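Home | Issues | Reading & Libraries | Contact

May – by the Gekness Reading Group

4.2 Where and when people finish a romance

The diary part of the study turned out to be the richest, and we were delighted by how much readers wrote. Each of the 53 members of the Kellgate and Jomodport library clubs took home the same holiday romance and kept notes until the last page. We asked for 500 words. Many gave us far more, with arguments in the margins about whether the heroine should have gone home at the end of chapter 5.

Favourite scenes clustered early. Readers loved the first meeting and the missed ferry, and they marked these pages with real affection – one diary has the word "finally!" beside the ferry scene and again beside the kiss. The middle of the book drew fewer comments, though the ones it did draw were longer and often about the best friend, whose jokes split the Kellgate club down the middle.

Place mattered to readers as well. Bed was the usual spot for the opening chapters, but the closing ones were mostly read sitting up, in a favourite chair, in one go. Several diarists wrote that they had saved the ending for an evening when the house was quiet.
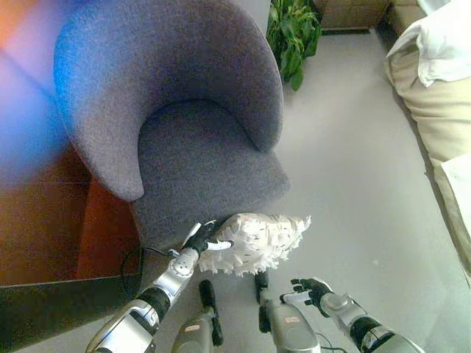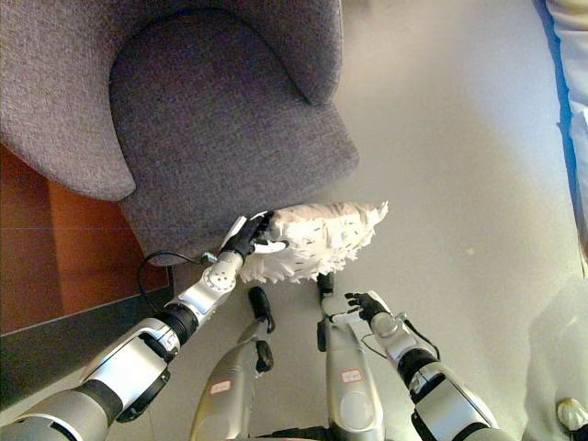
Figure 2. Upholstered armchair with a rounded back, two views from above.

We coded each entry with the Gill scale, which sorts comments by warmth toward a character. The boss scored well at the start and slid after the party scene, while the best friend climbed steadily. What excited us most is how openly readers changed their minds on paper, crossing out an early verdict and writing a kinder one over it. Jomodport readers did this more often than Kellgate readers, and their club had also talked about the book halfway through. We would love to see the same diary used with a crime novel, where a change of heart might follow a clue instead of a conversation. The coding notes for both clubs are set out in section 5.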